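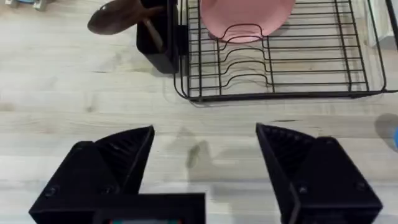 Newsletter > Workshop notes > Arms and cells
Latest | Back issues | Contact

Soltance says its two-arm plate cell needs 60 minutes of upkeep a month. I have my doubts. Nerea Rivas looks after the one at Sadton, and her sheet starts at the fingers. The gripping faces are ridged with fine parallel grooves, and grooves hold grease. She brushes them out, then checks the small screws low on the outer faces. Only after that does she touch the software.

Squaring the pair

With two arms on one plate, any offset between them ends up in the rim. Nerea has both grippers take it near the far side of the table, just clear of the wood, and looks for tilt. The manual calls this step optional. I wouldn't.
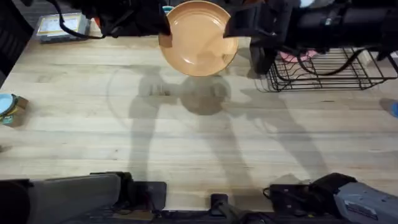 Cables

The brochure skips these altogether. A loop that clears the rack at one reach may lie across it at another, so she runs each arm slowly through its full travel and re-ties whatever drags.
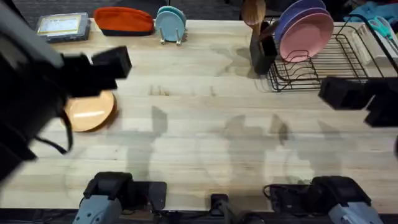
Left gripper over the tan plate, right one just below the rack.

Koen Mertens reckons the right arm should hold a plate by its edge after 22 cycles with no re-zeroing. I'd want to see 1575 before I put my name to that. 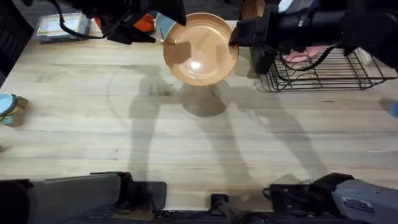 Before you sign off

Check the base mounts and the centre clamp again once the arms have been working. Write down what you moved, and by how much.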